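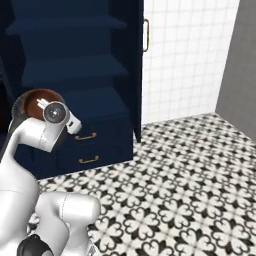 Fixing a bowl that shoots out of the gripper near the cabinet

This page covers one fault in the Zirkel kitchen setup: the arm picks up the bowl, carries it to the navy cabinet, and somewhere in front of the drawers the bowl leaves the gripper at high speed. Sometimes it ends up across the room. Sometimes it goes through the floor and the run stops with a bad state error. If your bowl slides out slowly and drops, you have a friction problem and this page won't help much.

We had this fault in 21 of 101 runs of the shelf task. Marwa Alaoui found the first half of the cause and Nesma El Ouafi found the second half, after we had wasted most of a Thursday changing gripper force for no gain.

Before you start

You need Zirkel with the contact viewer turned on, the Bellik arm controller, and a saved seed that shows the fault. Save the seed first. Without it you will change a setting, get a good run, and think you fixed something.

Also turn off domain randomization. Bowl mass, bowl size and starting position should all be fixed while you look for this.

Step 1: Replay the bad run slowly

Load the seed and set playback to single step. Run forward to the point where the gripper is in front of the upper drawer, then step by hand. Write down the step number where the bowl first moves relative to the fingers. Go back 4 steps from there and pause.

Don't go by the rendered view. The bowl can look perfectly well held, tilted with the open side up and clear of the brass handle, while the contact solver is already fighting itself.

Step 2: Show the collision shapes

In the contact viewer, hide the visual meshes and show the collision meshes. Look at two things.

First, the bowl. If it was imported with the default settings, it has a single convex hull. That hull closes over the open top, so as far as the solver is concerned the bowl is a solid lump. A finger that goes over the rim and into the bowl is then inside a solid object. The solver pushes back as hard as the contact settings let it.

Second, the drawer handles. In the Kılıçarslan cabinet model each drawer pull has a collision box that fills the gap between the bar and the drawer front, and on our copy the box also stuck out past the bar. The gripper finger or the bowl rim can touch it when there is visible space between them.

Either one alone may give you a run that looks fine. We got the launch when both were there: the finger already buried in the bowl hull, and then the rim touching the handle box and getting pushed the other way.

Step 3: Read the penetration depth

Open the contact list for the paused step and sort by depth. A normal grasp on this bowl should show contacts between finger and rim with a very small depth. In the bad run the finger and bowl pair was 2 centimeters deep from the moment the gripper closed. It had been wrong since the pick and only let go at the cabinet.

If the deepest pair in your list is something else, such as two arm links, stop here and check the self-collision filter in Bellik first. The symptoms look alike from a distance.

Step 4: Rebuild the bowl

Re-import the bowl and choose convex decomposition in place of single hull. Then show the collision mesh again and look down into it. You should see an open cavity with the pieces following the wall. If the pieces bridge across the rim, raise the piece limit and import again.

Check the mass and center of mass afterward. Our import tool recomputed both and put the mass back to its default. Nesma caught this one. With the wrong mass the grasp force tuning is off, and you get slow drops that look like a new fault.

Step 5: Replace the handle boxes

Open the cabinet model and delete the collision box on each drawer pull. Put a capsule along the bar and a small box at each mounting point. Do the tall handle up on the side of the cabinet at the same time. It's well above the drawers and never touched anything on this task, but the upper shelf task goes close to it.

Leave the drawer faces and the shelves alone. Plain boxes are right for those.

Step 6: Give the planner more room

Trolisari plans with its own copy of the scene. If you edit the cabinet in Zirkel and don't export it again, the planner still has the old handles. Export, reload, and confirm the file time changed.

Then check that the bowl is attached to the gripper in the planning scene after the pick. Ours wasn't. The planner was moving an empty hand past the drawers and had no idea the rim was there — so the path was legal every time and still clipped the handle. Marwa added the attach call right after the grasp check passes, and the detach call after release on the shelf.

Step 7: Run the saved seed again

Use the same seed, same settings. Step through the stretch in front of the drawers and read the contact list again. You want finger and bowl contacts only, shallow, with no cabinet contact until the bowl reaches the shelf. If that holds, turn randomization back on and run the full set.

Things that did not help

Raising gripper force made it worse. More force pushes the finger deeper into the bad hull.

A smaller time step made the launch less frequent, which hid it. Put the time step back if you changed it.

Capping the bowl's velocity stopped it from going through the floor. It still left the gripper.

A note for the real arm

Don't carry over a path that was planned before Step 6. A real bowl won't fly off from a collision hull, but an arm that doesn't know it is holding something will drive the rim into the drawer pull, and the joint torque limits may not trip before the bowl breaks. Replan with the bowl attached, run the first pass at low speed, and keep a hand on the stop button while the arm is near the cabinet.

If the fault comes back after an asset update, start at Step 2. The February update to our asset folder put the single hull back on the bowl.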